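Help wanted: someone to sort, scrub and put away in a small kitchen (part time)

Hi! I'm Ivone Portela and I run the cooking evenings at Idcombe, in the ground floor apartment behind the Rallstead bakery. 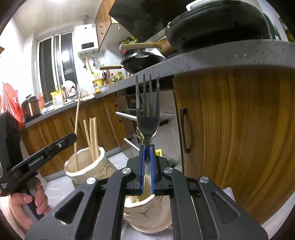
We've been going since January and we've outgrown our own habits. Forks end up with the ladles, chopsticks get put wherever there's a free cup, and the frying pans travel from one end of the counter to the other and never seem to come home. I love cooking and I love having people over to cook. I do not love the hour afterward, and I'm pretty bad at it, so I'm looking for a person who is good at it and maybe even likes it (my sister does, so I know you people exist!).

The job is two evenings a week, from 8:30 until we're done, usually a bit after 10. You'd come in as the eating winds down. Most of it is washing and drying, then getting the silverware and chopsticks sorted, the pans wiped and put away, the oven front and counters cleaned. It's a narrow kitchen, so two people can work in it if they get along, and three is a traffic jam. Hatem Bouazza cooks most nights and he'll be there to lift the big wok if you'd rather not.

Once a month there's a longer afternoon where we empty the lower cabinets, wipe them out and decide what stays. The last time I wrote everything down we had 137 pieces, counting every teaspoon, and I'm sure we could live with fewer. If you have opinions about where things should go, please bring them. I'd be thrilled to have someone say "Ivone, the lids go here" and mean it.

You don't need experience in a restaurant. You do need to be okay on your feet for a couple of hours, careful with ceramics (we have some handmade cups with wavy rims that I'm very attached to) and fine with a wood-handled pan never, ever going in to soak. Please don't wear strong perfume, we have a guest who reacts to it.

Pay is $50 an evening, and the same for the monthly afternoon. Dinner is included – a real plate of whatever we made, and you can take leftovers too. We finish in time for the last Paduvport bus, and if we run over, Hatem or I will drive you.

To apply, just drop a note through the mail slot at the bakery with my name on it, or stop by any afternoon between 3 and 5 and ask for me at the counter. No resume needed. Tell me a little about yourself, which evenings you can do, and how you like to load a drying rack – I've got room for one regular and one backup, so do mention it if you'd only want to fill in now and then.

Mr. Kyriakidis upstairs has asked me to add that the back door sticks. Push hard near the bottom.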